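**re-covering the big work table, a thread, typing fast, tram's in a few minutes**

November 25, 2019

---

ok so the old cardboard came off the long table this arvo. should've been done weeks ago. coffee rings, pen, glue, a corner gone furry where everyone leans

---

for those asking last time — yes cardboard. brown sheeting, the plain stuff. tried a rubber mat in the winter, hated it. curled at the ends, smelled like a tyre shop, showed every crumb

---

cardboard's cheap, it's a nice dull colour, bowls don't clatter on it. pencil on it all you like. bin it when it's manky

---

got the sheeting from Hsiao, the packaging place behind the station in Morkness. they'll cut a length off the roll if you ask at the side door. not the front. front desk only does pallets and will look at you funny

---

cut list if anyone wants to copy: I bought 224 cm and it was enough, with a strip left over for the shelf. measure your own table obvs

---

carrying it home on the tram = do not recommend. rolled it, tied it with a shoelace, shoelace came undone at the second stop. sorry to the bloke with the groceries

---

flattening!! important bit. it wants to stay rolled. face down on the floor overnight, paint tins on the corners. I skipped this the first time and had a hump down the middle for a month, plates rocking on it like little boats

---

cutting — fresh blade, metal ruler, go over the line twice lightly. if you lean on it you get that chewed edge with all the fluffy bits. guess who leaned on it

---

ok the grid. dark blue tape this time. last one was masking tape, basically the same colour as the board, couldnt see it once the lights were on

---

long lines first, then the short ones across. I did it the other way round on the old cover and every line had a kink where I'd stepped round the corner

---

pull the tape out longer than you need, hold both ends, lower it down. dont unroll it along as you go, it wanders. mine wandered. got 2 strips up again and one took the top layer of the board with it. patched it. can't tell unless you know (now you know)

---

rectangles btw, not squares. squares leave you a silly skinny leftover column. better to just split the table up evenly and let them be whatever shape they come out

---

someone in the replies: "why bother with a grid at all"

because things get put back. "bowl goes in the far one, right of centre" is a sentence a tired person can follow. "bowl goes sort of over there" is how we lost the good bowl at Brinditz

---

we never found the good bowl at Brinditz

---

dishes for now: one small white bowl, one round white plate. both from the op shop, 7 dollars for the pair which I thought was steep tbh. the lady wouldn't budge. plain white reads really well against the brown though, and the blue lines right next to it, very tidy

---

bowl's got the yellow thing in it, fills it nearly to the top. suits it. leaving it

---

plate has nothing on it and it's staying that way til I've sorted what else lives on this table. last cover we had stuff in every box by the end of the first day, mugs included. there'll be no mugs. I'm serious about the mugs

---

side table is another story. white one, on the right. looked so clean when we brought it in and now it's absolutely crowded. everything that came off the big table went "just for a minute" on the little table

---

plan for the side table:
- everything off
- wipe it
- half of it back
- a tray?? does anyone have opinions on trays

---

Kudel do a shallow one with a lip that might fit, but the colours are all a bit beach house. would take plain grey. would take anything grey

---

things I'd do differently on the main table:
- buy 2 rolls of tape, not one. ran out with the last line to go and had to leg it back to the shop before close
- wash hands before touching the board. thumbprints are forever
- do it on a day when I'd eaten lunch

---

oh and label the boxes? went back and forth on this. wrote letters along the edge on the old one and the marker bled, looked like a primary school project. leaving it blank. might pencil something tiny in the corners later

---

how long does a cover last — depends on you lot. the old one got to the furry stage pretty quick but that was mostly elbows and one very leaky takeaway. keep the sauce off it and we'll see

---

keeping the offcuts under the sink if anyone needs drawer liners. first in best dressed. some of them are a funny shape

---

also if the tape starts lifting at an edge pls press it down with your thumb and dont pick at it. I know it's tempting. I've been picking at it myslef

---

right, that's my tram. tray opinions below pls

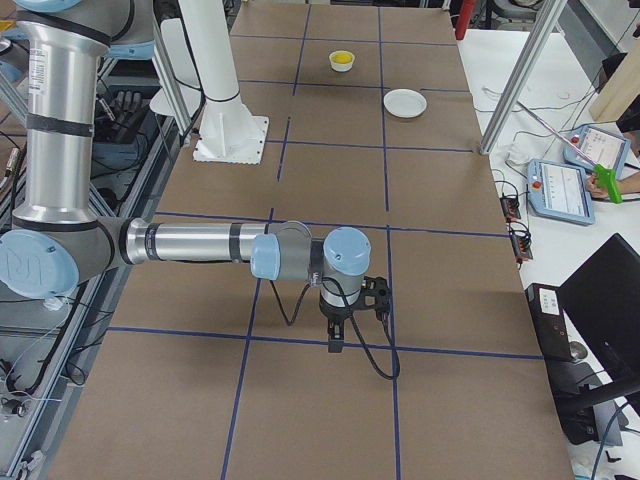 new cover on, blue lines in, bowl and plate up the far end. side table still a disgrace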